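Murnora Bone Collection – Frequently Asked Questions

Last revised February 2024. Questions on access, sampling and loans are answered by the collections desk. Questions on identification go to Rasmus Ķēniņš, who maintains the catalog.

General

What is in the collection?
Animal bone from two excavated settlements, Inden and Sala, and a smaller group of surface finds from Primberg. The catalog holds 3938 entries. One entry may cover a single bone or a bag of fragments from the same context that could not be separated by species.

Which species are represented?
Cattle, sheep, goat, pig, horse and dog make up most of the Inden material. Sala has more wild species, chiefly red deer and beaver. Fish bone from both sites is stored separately and has its own list, available on request.

Why are sheep and goat often listed together?
Most parts of the two skeletons are hard to tell apart, especially when broken. The catalog uses "sheep/goat" unless the piece has a feature that settles the matter, such as a horn core or a well-preserved lower leg bone.

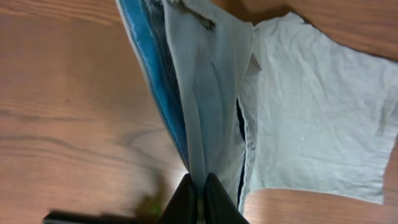

Teeth are handled under a stricter rule. A loose tooth is assigned to sheep or goat only if two readers agree on it separately, and their initials are given in the remarks column. Entries made before this rule came in are marked "old ID" and should be checked before they are used in any count.

Dating and context

How were the contexts dated?
By pottery where there was enough of it, and by radiocarbon for the pits without pottery. Radiocarbon results are listed with their lab error. Calibrated ranges are given in a separate column and should be quoted along with the curve used.

Can surface finds from Primberg be dated?
Not from their position. The field has been plowed for a long time and the upper layers are mixed. A bone from Primberg carries no period in the catalog unless it has been dated directly.

What does "residual" mean in the remarks column?
The excavator judged that the bone was older than the layer it was found in. This is common in ditch fills at Sala, where later digging cut through earlier pits.
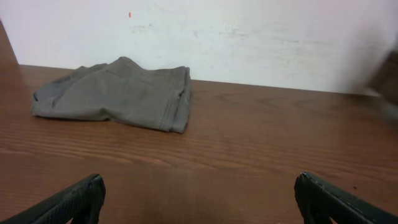
How is age at death recorded?
Tooth wear is used first, and the state of fusion of the long bones second. Both are entered as stages. Ages in months are left out of the catalog – they depend on which modern herd is used for comparison, and users are free to apply their own.

Are butchery marks recorded?
Cut, chop and saw marks are entered by bone and by zone. Gnawing is entered in a different field. Marks made by the excavator's tools are noted as "fresh" and do not count as butchery.

Sampling and loans

Can I take samples for DNA or isotope work?
Sampling is allowed where the bone can be measured and photographed first and where enough will remain for later study. The normal limit is 400 mg per bone. Requests above that need a written case. Bones already sampled twice are closed.

What must a sampling request contain?
1. Catalog numbers of the bones wanted, with a second choice for each.
2. The method, the lab and the amount needed.
3. A statement of where the results will be deposited.
4. A plan for returning unused powder or fragments.
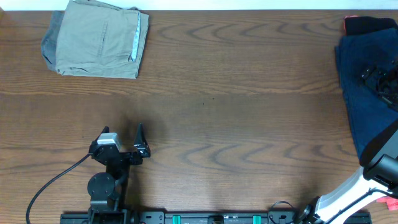 Loans

How long is a loan?
One year, renewable once. No more than 100 entries may be out to one borrower at a time. Skulls and worked bone do not leave the building.

How should bones be packed for return?
In the bags they came in, with the original labels. Do not write on the bone and do not add glue, varnish or tape. If a piece breaks, keep all the fragments together and report the catalog number.

Is the catalog available as a file?
A plain table can be requested from the collections desk. It leaves out exact find spots at Primberg, which are released only to holders of a current survey permit.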